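그로스투라 연구동 방문기: 손목 카메라만으로 물건 집기를 가르치는 방법

작성일 2022년 1월 30일

베드스테드에 있는 그로스투라 연구동을 다녀왔다. 지난 11월에 신청서를 냈는데 방문 인원이 적게 제한되어 있어 순서가 늦게 왔다. 공개 행사라기보다는 관련 분야에서 일하는 사람 몇 명을 불러 오전에 발표를 듣게 하고 오후에 실험실을 보여 주는 형식이었다. 나는 식품 포장 설비 쪽에서 일하고 있어서 채소와 과일을 다루는 부분에 관심이 있었다.

베드스테드 역에서 연구동까지는 버스로 갔다. 정문에서 신분증을 맡기고 방문증을 받는다. 주차장은 건물 뒤편에 있는데 안내판이 작아서 차로 온 사람들은 한 바퀴 더 돌았다고 했다. 건물 1층은 사무실이고 실험실은 2층 복도 끝에 있다.

오전 발표는 리에트 세헤르스 연구원이 맡았다. 과제 이름은 프로르스카이고, 내용은 로봇 팔의 손목에 달린 작은 카메라 영상만 가지고 물건 집는 동작을 학습시키는 것이다. 보통은 작업대 위나 옆에 고정 카메라를 두고 손목 카메라와 함께 쓴다. 고정 카메라가 있으면 작업대 전체가 보여서 편하지만, 카메라가 조금만 밀려도 학습된 정책의 성능이 떨어지고 작업대를 옮길 때마다 다시 맞춰야 한다. 프로르스카 팀은 고정 카메라를 빼고도 어디까지 되는지를 보려고 했다.

데이터는 사람이 조작해서 모았다. 조작자가 손잡이 모양의 장치를 움직이면 팔이 따라 움직이고, 그동안 손목 영상과 관절 각도, 그리퍼 열림 정도가 같이 저장된다. 이렇게 모은 시연이 1,019건이다. 물건은 길쭉한 것과 둥근 것을 섞어서 골랐다고 한다. 모양이 다르면 손가락이 들어가야 하는 방향도 달라지기 때문이다. 둥근 물건은 어느 방향에서 잡아도 큰 차이가 없지만, 길쭉한 물건은 긴 쪽과 손가락 방향이 어긋나면 옆으로 밀리거나 한쪽 끝만 들린다.

학습 방법 자체는 시연을 따라 하는 모방 학습이다. 이 팀이 바꾼 부분은 영상 전처리와 목표 설정이다. 손목 카메라는 물건에 가까이 갈수록 화면이 물건으로 꽉 차고, 초점이 흐려지고, 물건의 일부가 화면 밖으로 나간다. 그래서 접근하는 동안의 영상을 몇 장 묶어서 넣고, 다음 동작 하나가 아니라 짧은 동작 묶음을 한 번에 예측하게 했다. 또 손가락 끝이 항상 화면 아래쪽에 보이도록 카메라 각도를 정했다. 손가락과 물건의 상대 위치를 영상에서 바로 읽게 하려는 것이다. 발표 자료에는 손가락을 가린 영상으로 학습한 경우와 비교한 그래프가 있었는데, 가린 쪽은 마지막 접근 구간에서 좌우로 흔들리는 일이 많았다.

평가는 468회 실시했고 성공률은 86퍼센트였다. 성공 기준은 물건을 들어 올린 뒤 3초 동안 떨어뜨리지 않는 것이다. 실패한 경우를 어떻게 나누었는지 질문이 나왔고, 세헤르스 연구원은 물건 두 개가 붙어 있을 때의 실패가 가장 많았다고 답했다. 옆 물건을 같이 건드리거나, 두 물건 사이의 경계를 잘못 잡는 경우다. 그림자를 물건의 가장자리로 잘못 보는 경우도 초기에는 있었는데 조명 조건을 바꿔 가며 시연을 더 모은 뒤로 줄었다고 한다.

점심은 구내식당에서 먹었다. 수프와 빵, 감자 요리가 나왔다. 같은 탁자에 앉은 쇼샤나 린드크비스트 씨는 물류 쪽에서 일하는데, 고정 카메라를 없애면 설치비보다 유지 보수 시간이 줄어드는 점이 더 크다고 보았다. 나도 비슷하게 생각한다. 우리 공장에서도 카메라 위치를 다시 맞추느라 라인을 세우는 일이 있다.

오후에는 실험실로 올라갔다. 안내는 이그나시오 마흐무드 씨가 했다. 실험실은 생각보다 조용했다. 제어용 컴퓨터 화면에는 손목 영상이 나오고 옆에 관절 값이 숫자로 표시된다. 화면은 설명 자료로 받은 것과 같은 형식이었다. 마흐무드 씨는 가지처럼 긴 물건의 끝이 두 손가락 사이에 들어오는 시점을 중요하게 본다고 설명했다. 이때 손가락은 아직 벌어져 있고 물건에 닿지 않은 상태여야 하며, 여기서 방향이 맞지 않으면 닫아도 제대로 잡히지 않는다. 복숭아 같은 둥근 물건이 바로 옆에 있으면 손가락이 내려갈 자리도 함께 따져야 한다.
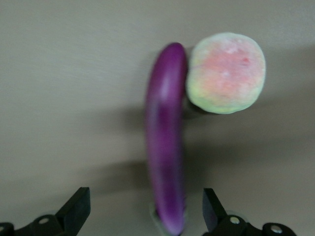
손목 카메라만 쓰면 물건이 카메라 시야 밖에 있을 때는 어떻게 하는가?
시작 자세를 높게 잡아 작업 영역을 먼저 훑고, 물건이 보이면 접근을 시작한다. 훑는 동작도 시연에 포함되어 있어서 별도의 탐색 프로그램은 쓰지 않는다. 다만 작업 영역이 넓어지면 훑는 시간이 길어지므로, 현재는 팔을 크게 옮기지 않고 닿을 수 있는 범위로 제한하고 있다.

마지막 순서는 아노지에 관한 짧은 소개였다. 아노지는 같은 건물에서 개발 중인 시연 데이터 정리 도구로, 코린 카스프르자크 씨가 담당한다. 조작자가 중간에 멈추거나 물건을 놓친 시연을 찾아서 표시해 주는 기능이 있다. 표시된 시연을 버릴지 남길지는 사람이 정한다. 실패 후 다시 잡는 장면은 남겨 두는 편이 결과가 좋았다고 하는데, 이 부분은 아직 수치가 정리되지 않아 자료에 없었다.

아쉬운 점은 무게와 표면이 다양한 실제 농산물에 대한 결과가 따로 나오지 않았다는 것이다. 현장에서는 같은 품목이라도 무른 것과 단단한 것이 섞여 들어온다. 현재 방법은 잡는 힘을 학습하지 않고 정해진 값으로 닫기 때문에, 무른 과일에 그대로 쓰기는 어려워 보인다. 이 점을 물었더니 다음 단계에서 손가락의 힘 측정값을 입력에 넣을 계획이라고 했다.

발표 자료는 방문자에게 전자우편으로 보내 준다. 다음 방문 신청은 연구동 안내실의 솔레다드 던리비 씨가 받고 있으며, 신청서에 소속과 관심 분야를 적으면 된다. 실험실 안에서는 촬영을 할 수 없고 가방은 1층 보관함에 넣어야 한다.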